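5. The grasp that stopped short

Up to this point the paper has reported what Plelto does when it works. We now turn to the most reliable behavior our system learned, one that was in no way intended. Given a shirt on a bed, the Mirzaei arm would come down over the cloth, stop a little above it, close its jaws firmly on air, and lift. It would then carry the air to the far side of the bed and set it down with real care.

In the first evaluation we ran 30 rollouts on crumpled upper-body garments. In 18 of them the jaws closed before touching fabric. The others included some perfectly good grasps, which did us no favors, as they let us believe for longer than we should have that the policy was merely undertrained. Our first response was to train it more. It became better at missing.

5.1 Ruling out the policy

We replayed recorded demonstrations straight through the arm, with Osora (the policy network) taken out of the loop. The arm stopped short again. A replay has no opinions about shirts, so this moved suspicion from the network to the trajectories it had been fed.

The demonstrations come from people using a hand-held gripper with its own camera, with a second view at head level. Jaw pose is recovered afterward by Vakex, our visual-inertial tracker, which matches points on fixed parts of the surroundings and fuses them with the inertial signal. Bedrooms are unkind to this kind of method. A smooth sheet offers very little to match, a white wall not much more, and the garment, which has plenty of texture, is the one thing in the room that is meant to move.

Figure 4 gives an idea of how little there is to work with. Most of the view is wall and sheet. The fixed detail amounts to the end of the headboard, some red marks on the wall including a handwritten 1.23, and a few specks. The dark card at the back of the bed stands out clearly against the pale wall. It says 请勿触碰, "please do not touch," which the arm would later take further than we had hoped.

Our working theory at this stage was simple starvation: too few points, therefore drift. It was a tidy theory and we wrote a paragraph of this section around it. Then Abrehet Beyene plotted the point counts per frame and found that the tracker was not starved at all. In the worst episodes it was reporting more stable points than in the best ones. The paragraph has been removed.

Figure 4. Head-level view of a garment on a plain sheet. Wall and bedding supply few points suitable for tracking, while the blue garment supplies many that are not. 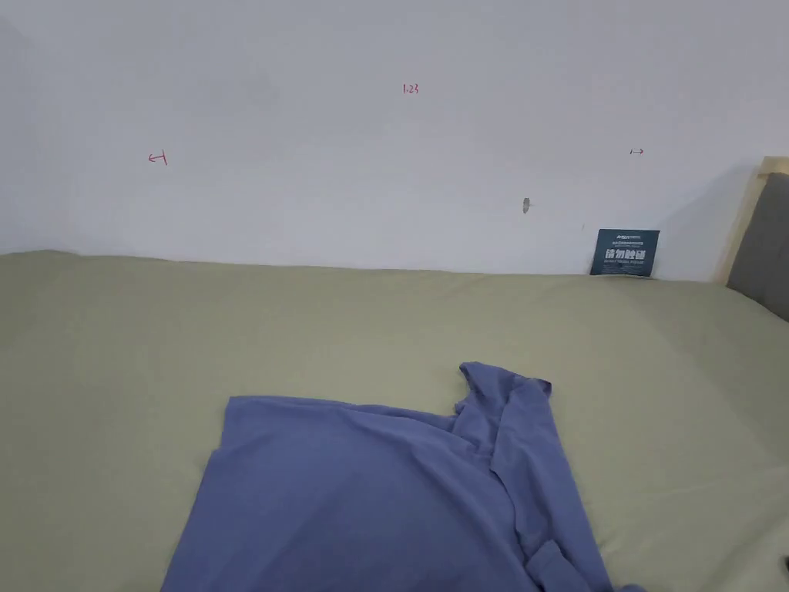

5.2 What the tracker was looking at

The extra points were on the gripper.

The jaws sit at the bottom center of the hand-held camera's view for the whole of every episode. They are black, with round screw bosses on their upper arms, and against a pale sheet those bosses make excellent corner features. They are also bolted in place relative to the lens. A tracker that mistakes them for part of the room will see landmarks that never shift, however the operator moves, and will draw the natural conclusion that the operator is standing still.

Vakex is supposed to be protected from this by a mask, a fixed region of the image in which no points may be picked. We had such a mask. Kidus Abera had drawn it by hand in April, and drawn it well, for the bracket we were using at the time. The bracket was later replaced with one that held the camera slightly differently, and the jaws moved up in the image. The mask stayed where it was, guarding a patch of base plate.

The effect was partial, which is why it lasted. Over most of a demonstration the headboard, the furniture and the inertial signal outvoted the jaws. During the final approach the view filled with sheet and cloth, the room's points thinned out, and the gripper's own points began to win. The estimated descent slowed and then stopped while the real one continued. The recorded trajectory therefore ended above the fabric, at precisely the moment the jaws closed. The human had touched the shirt. According to the log, nobody had.

Jaw motion should have given the game away, given that the bosses do shift when the gripper opens and closes. But our operators hold the jaws at a constant opening through the approach, as the collection guide asks them to. The guide was written by the authors.

5.3 Movable clutter

With the mask corrected, the vertical error in replay dropped to a level the jaws could absorb. A smaller sideways error remained in some episodes, and we traced it to points on things that can be picked up and put down again.

Figure 5 shows the hand-held view over a bed. Along with the garment there are two phones, one with a bright screen full of small text, and a game controller near the headboard. To a corner detector, a page of text is a feast. It is also a poor thing to hang a map on, as a screen can scroll, dim or go to sleep in the middle of an episode. The useful structure is farther out: the vertical channels of the headboard, the arc patterns on the cabinet fronts, the railing. Those appear toward the edges of a strongly curved image, where the lens model is least accurate and where our default settings, for that reason, gave points the lowest weight. Each of these choices had been defensible on its own.

We considered asking for cleared beds in all future collection and decided against it. Plelto is meant for beds that people use, and a dataset of bare mattresses would only postpone the trouble until deployment. The changes went into the tracker instead:

1. The mask is now computed for each recording session from a short opening clip, by finding the pixels that stay fixed while the gripper is waved about. A mask older than its bracket can no longer be loaded.

2. Points on the sheet plane and on anything resting on it are kept for frame-to-frame motion but are barred from the long-term map.

3. Edge-of-view points get their weight back after a separate calibration of the outer lens region, checked against the hand-held view with the jaws over the near side of the bed.

Figure 5. Hand-held gripper view. The screw bosses on the jaws are the points that an outdated mask failed to exclude.

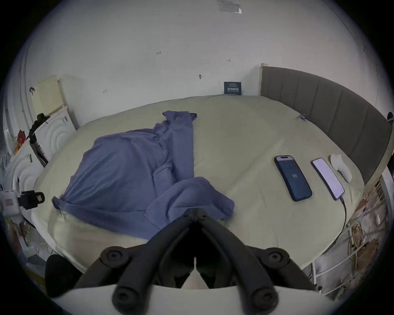

5.4 Reprocessing and what it cost

All 1,249 episodes were run through the corrected tracker. No new demonstrations were needed, as the raw video had been kept, a decision we would like to describe as foresight but which came down to having forgotten to turn on automatic deletion. Episodes whose descent still ended above the estimated cloth surface were flagged for manual review and left out of training.

The retrained policy reaches the fabric. It has kept other faults, chiefly a habit of gathering up a pinch of sheet along with the sleeve, and these are treated in Section 6. We also added a check that compares the tracker's vertical travel with the double-integrated accelerometer signal over the last moments before each grasp. It is a crude test and a noisy one. Run on the original logs, it flags the fault in the first batch we ever collected.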